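Why Do We Eat Breakfast?

By Chelsea Rowbotham

Breakfast is the first meal of the day. The word is made of two smaller words, "break" and "fast." To fast means to go without food. When you sleep, you are fasting, and your morning meal breaks the fast.

Your body does not switch off at night. Your heart keeps beating, your lungs keep breathing and your brain stays busy. All of that uses energy. By morning, you have used up some of the energy from your dinner, and food helps you fill up again.

What is in breakfast food?

Bread, bagels and cereal are mostly made from grains. Grains are the seeds of grasses such as wheat, oats, rice and corn. They contain starch, and your body breaks starch down into a kind of sugar called glucose. Your muscles and brain use glucose as fuel.

Bagels are a little different from other bread. The dough is shaped into a ring and usually boiled in water for a short time before it is baked. Boiling sets the outside of the dough – this is what makes a bagel chewy. 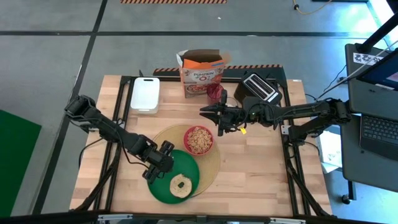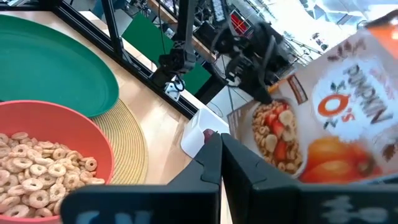 Breakfast foods made from grain: a bagel half on a green plate (first picture) and a box of cereal (second picture).

Does everyone eat the same thing?

No. In Japan, some families have rice, fish and soup. In Mexico, breakfast might be eggs with tortillas and beans. In Turkey, people often eat bread with cheese, olives and tomatoes.

Some people are hungry as soon as they wake up. Others like to wait a while.

Try it yourself

Ask a grown-up to help you find the nutrition label on a cereal package. Look for the serving size first. Then find the line for fiber. Fiber is the part of a plant that your body cannot fully digest, and it helps food move through your gut. A cereal with 3 grams of fiber in a serving has more than one with 1 gram, if the servings are the same size.

Words to know

Fast: to go without food
Starch: a store of energy found in many plants
Glucose: a sugar your body uses as fuel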